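4 Setting up a scan sensor

The sensor listens on one network segment and reports hosts, open ports and service banners to the Ondwood console. One sensor covers one segment. To cover more than one segment, install a sensor on each and repeat this section from 4.2.

4.1 Before you start

You need:

An account on the console with the Operator role or higher.
A host with 2 GB of free memory and a fixed IP address.
Outbound access from that host to the console on TCP port 1821.
The enrollment key for your site. Keys are 32 characters long and are case sensitive.

Caution: Get written approval from the owner of the network before you enroll a sensor. Active scans can trip intrusion alarms and can stall older devices.

4.2 Enroll the sensor

1. Log in to the console and open Sensors > Add.
2. Enter a name for the sensor. Names may contain letters, digits and hyphens. The name cannot be changed after step 6.
3. Select the site. If your site is not in the list, see 2.3, Adding a site.
4. Click Create key. Copy the key. The console shows it once.
5. On the sensor host, open a terminal and run:

ondwood-sensor enroll --site kindmont --key-file ./enroll.key

6. Check that the fingerprint printed in the terminal matches the one shown in the console, then click Accept.

The sensor status changes from Pending to Idle. If it stays at Pending, go to 4.6.

Note: Do not pass the key on the command line. Other users on the host can read it from the process list and it is saved in the shell history.

4.3 Set the scope

The scope is the list of addresses the sensor is allowed to touch. A new sensor has an empty scope and sends no probes.

1. Open Sensors, select the sensor and click Scope.
2. Enter one range per line in CIDR form.
3. Under Exclude, enter any address that must never be probed. Exclusions override ranges.
4. Click Check. The console lists overlaps with other sensors.
5. Click Save.

Caution: Controllers, drives and other motion equipment should be excluded until the vendor has confirmed that they tolerate port scans. Passive listening still records them.

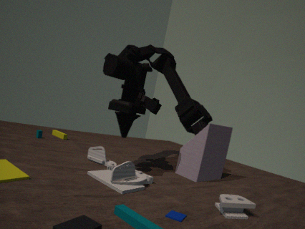 Figure 4-1. Robot arm (simulated).

Hosts found by passive listening appear in the inventory with the tag "passive" and have no port data. To add port data for a single host, remove it from the exclusion list, run a manual scan with the Gentle profile and put the exclusion back.

4.4 Set the scan rate

1. Click Rate in the sensor menu.
2. Select a profile:

Gentle: one probe at a time, no banner reads.
Normal: up to 32 probes in parallel.
Fast: up to 100 probes in parallel.

3. Set the hours during which active scans may run. Times are in the time zone of the sensor host.
4. Click Save.

Normal is the default. Do not use Fast across a VPN link. Dropped replies are logged as closed ports and the report will be wrong.

4.5 Forward results to Fivlow

Skip this part if you read results only in the console.

1. In Fivlow, create an input of type Syslog over TLS and download its certificate.
2. In the console, open Settings > Forwarding and click Add.
3. Enter the host name and port of the input.
4. Upload the certificate.
5. Click Send test event.

The test event has the severity Info and the text "ondwood forward test". If it does not show up in Fivlow, check that the host name you entered is the one in the certificate. An IP address will not pass the check.

4.6 If the sensor stays at Pending

Check the clock on the sensor host. Enrollment fails if it differs from the console clock by more than 2 minutes.
Check that port 1821 is open outbound. Proxies that inspect TLS must be set to let this port through untouched.
Check the key file for a trailing space or line break. Versions released before February do not strip these.
Delete the pending entry, create a new key and repeat 4.2.

The log is in /var/log/ondwood/sensor.log. Remove the site name and internal addresses before you attach it to a support ticket.

Section last revised 22 April 2020, N. Lazarević

Next: 5 Reading the inventory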